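Home | Kits | Club Packs | Scene Library | Help
Print this page | E-mail this page

Trelolari Tabletop - simulated practice pack for school robot clubs

I run the after-school robot club here, and this pack started as our own homework. We have one real arm and nine students who all want to drive it, so most Mondays eight of them were waiting. Wenjie Qin, who was a junior then, built us a simulated dining room over winter break so the others could practice on the laptops, and the club has been adding to it ever since. Now we sell it to other clubs, and the money goes to our travel fund (competition hotels are not cheap!).

What you get is a set of room scenes with a table in the middle, an arm mounted beside it, and a pile of everyday household stuff to pick up and put down. There are 40 tasks in the base pack. The early ones are friendly - move the pepper, move the lemon. Then they get mean. Montserrat Llorente wrote the glassware tasks and I have seen grown mentors walk away from the keyboard over them.

The object list was 1560 items last spring and it's 2892 now, mostly thanks to Gyu-bin Shim, who can't leave a folder alone. You can shuffle any of them onto the table or pick your own. Chairs and furniture can be moved too, which I'd recommend once your students get comfortable, because a chair in a new spot changes which paths the arm can take.

Running it

Any fairly recent laptop will do. We use the school's old ones and turn the shadows down on the slowest two. A game controller works much better than the keyboard for driving by hand, and for students who write code there's a plain Python file for each task with the boring parts already filled in. Kurby is the name of our scoring script. It watches for drops and table bumps, times the run, and prints a score at the end. You can switch Kurby off, and with younger kids I usually do for the first few weeks.

Save files from the old Drodar pack open fine, but the gripper speed gets reset to the default, so check that before you run anything. Huiling Wei is working on a fix and I'll post it on the help page.

Picking a license

The club license covers every student and mentor at one school. If you share a team across two schools, just buy one and tell us, we're not going to chase you. Home copies for students are included. We don't ship anything on a disc anymore; you get a download link by e-mail, and if it doesn't show up, look in the junk folder first and then write to me.

Which brings me to what a first session looks like. I start everybody on the dining room with the mixed table, fruit and glass and a phone all out together, and I let them drive for ten minutes before I say a word about scoring. They pick whatever object they like. Almost all of them go for something breakable.

Last updated: November
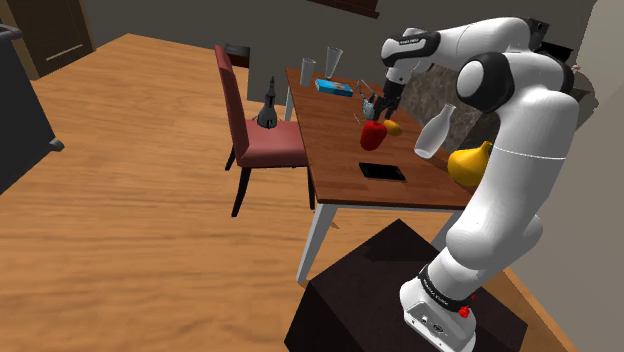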